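Rorstead Garden Swap Forum > Propagation > Covers for winter cuttings, what are you all using?

mossyporch
Posts: 2575
12/10/20

OK so I lost almost every coleus and geranium cutting I took in July, and I'm trying again now on the shelf over the dryer. The house is so dry with the heat on that stuff droops before lunch. I was about to order the Vurno dome kit (the tall one with the little dial vents) and then my sister said she just uses bread bags. Bread bags!! Is a real dome worth it? I've only got four pots going, so it's not like I need a greenhouse.

clayfoot
Skip the kit. I had the Vurno and the dial vents got stuck shut with mineral crud the first winter, and after that it was a very expensive lid. A bread bag is fine if you put a chopstick in the pot to hold it up off the leaves. Where a leaf touches the plastic it goes to mush.

zinnia_or_bust
Mine's been great, so I guess it depends on your water. I wipe the vents with vinegar when I think of it. I do agree it's silly for a few pots, they really want you filling a whole tray.

tuckerhill
Clear cups over here, have been for years. One cup, one cutting, done.

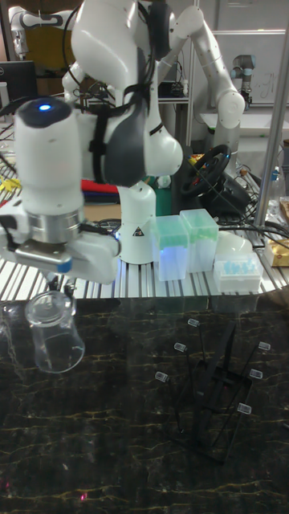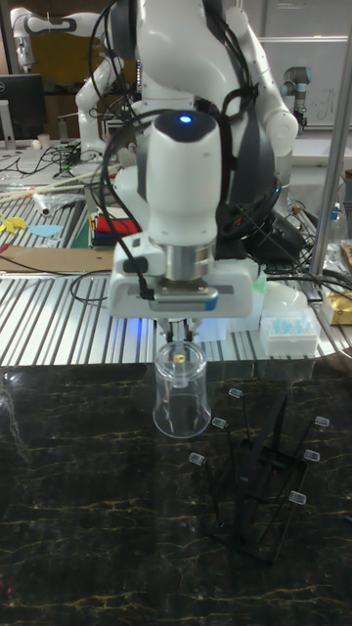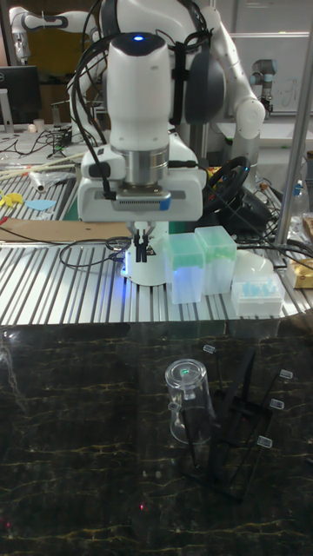
Geranium cuttings don't want nearly as much damp as coleus, so I'd split those up before buying anything. Geraniums I leave bare on the counter overnight so the cut end dries, then into gritty mix, no cover at all. Coleus, begonias, African violet leaves, those get the cup. It goes on the same way up as in my first two pics, open rim down and the closed bottom on top, and I press it a little way into the mix so it won't tip over when somebody bumps the shelf. You can see right through it too, so no lifting it every five minutes to check (I know we all do that). I prop one side up on a pebble once I see new leaves, leave it like that for a few days and then take it off for good.

mossyporch
Oh no, I had the geraniums in bags all summer. Well that explains the black stems. So no cover ever on those, even with the furnace running?

tuckerhill
Never. They'll look sad for a week. Let them look sad.

clayfoot
Going to disagree with tuckerhill on the cups, sorry. They're too small! A decent begonia leaf ends up pressed against the side, and then you've got the same mush problem as a saggy bag. And you can't fit a label in there. I'd take a bag and a chopstick over a cup any day.

zinnia_or_bust
You're supposed to cut the leaf down though? I trim big begonia leaves to a wedge and they fit under anything. The label goes on the outside of the pot with tape.

clayfoot
I've never had luck with wedges. Whole leaf or nothing for me.

pottingshedpam
Sheikh Nursery out on the county road was using cups the last time I was in there, a whole bench of them, must have been over 100. I asked the girl at the counter and she told me they poke a hole in each one with a hot nail, no pebble needed. I tried it on my Bristska begonia and it rooted fine, but I can't swear it was the hole. I'd also quit using the cheap peat for the same batch.

tuckerhill
The nail trick works on the thicker cups. The thin ones split on me.

mossyporch
OK, geraniums are uncovered as of tonight and the coleus are getting cups. I'm doing one in a bread bag with a chopstick so clayfoot doesn't get mad at me. What mix are you using for the coleus, tuckerhill? Mine's half perlite and it seems to dry out from the bottom.

tuckerhill
Half perlite is plenty. Set the pots in a saucer of water for ten minutes, then dump out what's left. And get them away from the dryer vent if it blows up that way.

mossyporch
It does blow up that way. Moving them to the bathroom window.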